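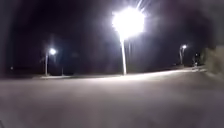 Why not just mask out anything above the horizon and be done with it, Flollevby asked in the comments on my last entry, and fair enough, I wondered the same for most of February. The trouble is that lamps are about the only thing we've got to steer by after dark! Smooth grey paving gives the feature tracker next to nothing, so if I throw away the sky half I throw away the poles as well, and the poles are lovely: thin, upright, lit from top to bottom.

Sep 6, 2020. Night localisation, Grustell branch of the code.

So what I'm trying now is to keep the pole and bin the glare. Anything saturated gets grown outwards until the brightness drops off, then masked, and a vertical line fit runs on whatever is left underneath. The near lamp is the nasty one (big ragged burst, rays going right up) and the old blob detector kept putting its centre somewhere up and to the right of the pole. Distant lamps are far better behaved — small round points, hardly any mask needed.

Ran it over the 838 night frames from the Cabanatuan set. Old method found a usable pole in over half of them, new one in 70 per cent, which I'm pleased with, though I've only checked the matches by eye on one stretch. Heading error looks smaller too but I don't trust that number until the odometry is sorted.

Things still annoying me. Dark upright blurry things near the far end of a path get picked up as poles if there's a bright speck near the top. I've put in a rule that a pole needs a lamp of at least 4 pixels across, bit of a bodge. Also the mask growing is slow on the Dravex board, 2 frames a second, so it'll want doing at half resolution.

Next: same route with exposure locked low, then rerun both methods with the same seeds.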